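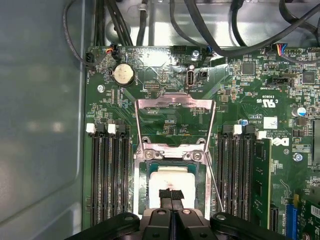 Mirela Falcão
Research technician, Vestitz disassembly cell

Print this page | E-mail this page
Reading time: 4 min

February, notebook 4, started 10.15

Processor removal, continued. Same type of desktop board as last week. The Dell boards stay in their cases for this series, so the arm has to come in over the side wall with everything still plugged in. Load plate up for the approach. Left the old paste on the lid.

Question for today is whether the first contact on the processor can be used to correct the height estimate. The overhead depth reading is poor on bare metal and worse on paste, and we have been setting the height by hand for each case. Zainab wants that gone before the Helgate visit.

Method as agreed with Zainab and Ismael:

1. Move to the pre-contact pose from the board model, fingers closed.
2. Come down slowly along the socket normal, stop on force.
3. Record height at contact, back off, repeat at a second point near the lower edge.
4. Fit the tilt from the two heights plus the board plane, hand over to the lift routine.

Stop threshold was 4 N to begin with. Too twitchy, it tripped twice in free air when the arm changed direction. I put a short pause in before the descent instead of raising the threshold and it has behaved since.

Paste is a nuisance. It is thick in places and the contact height reads high wherever the pad lands on a lump. Second point near the edge is better for this. Vitória suggested weighting the edge point more in the fit, which I have done in the Frota branch (not merged).

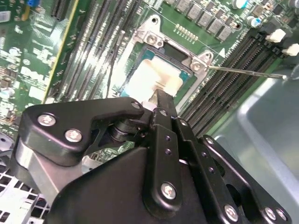 Contact at the lower edge of the processor, bracket still over the socket.

Came in from a different side for this pose. The wrist has more room but the linkage is close to the chassis wall, and the planner refuses some poses that look fine to me. I think the wall in the collision model is too thick. To measure with calipers and correct.

Runs today: 32 descents. Log has 3,658 force samples in the contact windows, of which 2,651 are usable after dropping the ones during the pause. Ismael to check my cut, I did it by eye on the plot.

First look at the numbers: the edge point repeats well, the middle point does not. With the two weighted equally the tilt comes out wrong in the direction you would expect from the paste. With the edge weighted up it is closer to the hand-set value. Not calling this a result until it has been done on a cleaned lid as well.

Retention lever needs to go in the collision model too. At present it is missing altogether.

To do
- cleaned-lid series, same poses
- chassis wall thickness
- add lever, open and closed
- ask Elínborg if the Mitwood pads are softer than ours
- wipe paste off the fingers before anyone else uses them

Stopped 16.40.

Recent entries
Load plate opening, hook tool against closed fingers
Force sensor drift after warm-up
Memory module removal, latch order
Board model alignment from screw heads
Frota branch: notes for Zainab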